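Cómo elegir una encimera de cocina sin creerse todo lo que dice el vendedor

Guía paso a paso, con más dudas que certezas. Actualizada el 11 de junio de 2025.

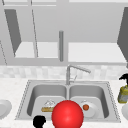 Paso 1. Averigüe qué le están vendiendo

En una tienda de cocinas la palabra «piedra» sirve para casi todo. Con ella le hablarán de granito, de mármol, de cuarzo aglomerado, de porcelánico y, si se descuida, de un laminado con dibujo de vetas. Son materiales muy distintos. El granito y el mármol salen de una cantera; el cuarzo aglomerado es mineral triturado con resina; el porcelánico es cerámica prensada y cocida.

Pida el nombre del material por escrito, además del nombre comercial. «Geum», «Brisa ártica» o «Nieve del norte» son colores de catálogo y no dicen nada sobre cómo se comportará una losa cuando alguien derrame zumo de limón. Si el presupuesto solo trae el nombre bonito, devuélvalo y pida otro.

Paso 2. Desconfíe de la muestra

La muestra que le prestan suele medir lo que un azulejo pequeño, está pulida con esmero y viene de una tanda que quizá ya se agotó. En piedra natural, la pieza que le instalen puede parecerse poco. Exija ver la tabla completa en el almacén, marque con cinta la zona que quiere y haga una foto con el número de la tabla a la vista.

Luego maltrate la muestra en casa. Yo hago esto:

- Media cucharada de vinagre encima, y la dejo toda la tarde.
- Un círculo de café y otro de aceite, durante la noche.
- Una raya con la punta de un cuchillo corriente.
- Una pasada de estropajo, del lado verde.

El mármol pierde el brillo donde estuvo el vinagre. Hay quien vive feliz con esas marcas y las llama pátina; otros no duermen. Conviene saber a qué grupo pertenece uno antes de pagar la señal.

Paso 3. Traduzca la palabra «antimanchas»

He leído folletos que prometen una resistencia del 95 % a las manchas. ¿El 95 % de qué? ¿De las manchas posibles, de la superficie, de los clientes que no llamaron para quejarse? Pregunté en el mostrador de Livulcombe y me contestaron que era «un dato de fábrica». Pues muy bien.

Lo que importa es más aburrido: si el material es poroso, si lleva sellador, cada cuánto hay que renovarlo y quién lo paga. Con el calor sucede algo parecido. «Resiste altas temperaturas» puede significar que aguanta una taza. Las resinas sufren con una sartén recién retirada del fuego, y muchas garantías excluyen de forma expresa el daño térmico. Use salvamanteles, compre lo que compre.

Paso 4. Mida usted también

El instalador vendrá a medir con plantilla o con láser, y sus medidas son las que valen para cortar. Aun así, tome las suyas. Mida el fondo en tres puntos de cada tramo, porque las paredes rectas son una leyenda del sector, y anote el ancho del mueble bajo el fregadero.

En mi caso, el primer plano de Avbridge alargaba un tramo 120 milímetros, que se cobraban como material. Lo corrigieron sin discutir, eso sí, en cuanto enseñé la libreta.

Paso 5. Lea el presupuesto como si lo hubiera escrito un adversario

El precio por metro es el cebo. Lo caro viene en las líneas de abajo: el hueco del fregadero, el de la placa, el canto pulido, el copete, la retirada de la encimera vieja y la subida por escalera. En mayo comparé dos ofertas que parecían casi iguales y la «barata» llevaba 678 euros en extras, repartidos en letra pequeña. Haga una tabla con las mismas partidas para todos los proveedores y deje en blanco lo que no le contesten. Los blancos también informan.

Ilze Rätsep, que lleva una marmolería pequeña y no me ha regalado nada, recomienda preguntar dónde irán las juntas antes de hablar de dinero. Una junta en medio del hueco del fregadero le parece mala idea —allí la piedra es estrecha y el agua abunda— y no he encontrado a ningún instalador que la contradiga con argumentos.

Paso 6. La garantía

«Garantía de por vida» suena estupendo hasta que uno pregunta de qué vida se trata. La de la línea Stalo, por ejemplo, ocupaba en mi copia cinco páginas, de las que cuatro eran exclusiones: golpes, calor, productos de limpieza no autorizados, movimientos del mueble. Compruebe además si cubre la mano de obra, porque reponer una losa sin pagar a quien la monta sirve de poco.

Guarde la factura, la foto de la tabla y el nombre del limpiador que autorice el fabricante. El día del montaje, pase la mano por todas las juntas y revise el nivel antes de firmar el albarán. Si le meten prisa, escriba «pendiente de revisión» junto a la firma.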